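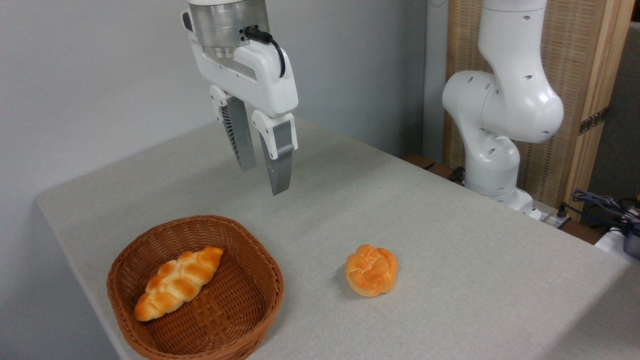 Shemweta Reissue Working Group
Minutes, May meeting, 7.30 pm

Present: Pui-shan Tsao (chair), Ikechukwu Danladi, A-yeong Yoo, Godfrey Nyamweya (minutes)
Apologies: Zahira Purba

1. Previous minutes
Accepted with one correction: the second Cenarano session was recorded at 15 ips, not 7.5.

2. Tape transfers
Ikechukwu reported that 13 reels have been transferred at 96 kHz/24 bit. Reel 9 has print-through ahead of the vocal entry on "Harbour Wages". Agreed to leave it untreated on the vinyl master and apply light reduction on the digital version. The alternate take of "Plutska" runs flat against the album version by slightly less than a quarter tone. Speed correction to be referenced to the organ, as the guitars were retuned between takes.
Action: Ikechukwu to circulate both versions, level matched.

3. Track listing
Side B currently runs to 28 minutes. A-yeong noted that the cutting engineer wants it under 23 to hold level. Options discussed were dropping the live medley or moving to a double LP. Double LP not supported on cost. Medley moved to the download. Godfrey asked that his preference for keeping the medley and dropping "Plutska" (alternate) be recorded.

4. Pressing
Quote from Hurnetti received for 800 copies, black vinyl, printed inner sleeves. Test pressings are charged separately. Quote accepted subject to written confirmation of the turnaround. Coloured vinyl not pursued.
Action: Pui-shan to confirm order and request five test pressings.

5. Sleeve notes
Zahira's draft (720 words) was tabled in her absence. Two changes requested: drummer credit on side A, track 3, and the spelling of the studio in paragraph four. The centre panel will take the full text at 8 point.
Action: Zahira to return final copy to A-yeong.

6. Rights
Publisher has cleared all titles except "Second Ferry". Co-writer's share still unconfirmed. Track stays in the running order until the lacquers are booked.

7. Other business
Catalogue number to follow the existing Shemweta sequence. No launch event planned.

Closed 9.05 pm. Next meeting in June, same room.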